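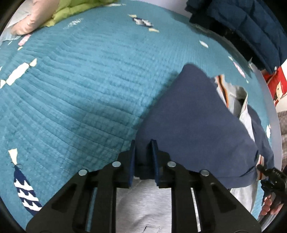
**Can you fold a wardrobe's worth of clothes without a table?**

A bed does the job well, provided it is made first and the cover is pulled flat.

## Sorting day at Tidarness, Sun 30 May

Ruth Valderrama and I spent the afternoon going through the jackets and tops before the move to Plultow. We used the teal quilted bedspread as our work surface. It has small motifs all over it, some of them in navy, so dark clothes need a second look before you clear up.

Thicker things went first. A padded jacket takes up more of a drawer than it should, and the ones we won't need until September are going in the Gureck boxes under the stairs. Anything with a lining we laid out flat, sleeves in, and folded from the sides.
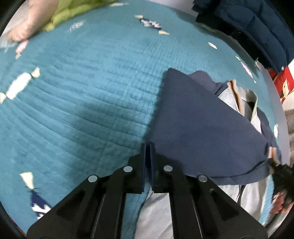 After that we did the light tops -- folded in half lengthways, then in 3 from the hem. Ruth prefers rolling. We agreed to roll the T-shirts and fold the rest.

Six boxes are now labelled and stacked in the hall. Pylyp Moroz is collecting them in his van, along with the Symonenko shelves. Cushions and bedding stay here until the last morning, and the bedspread travels on top.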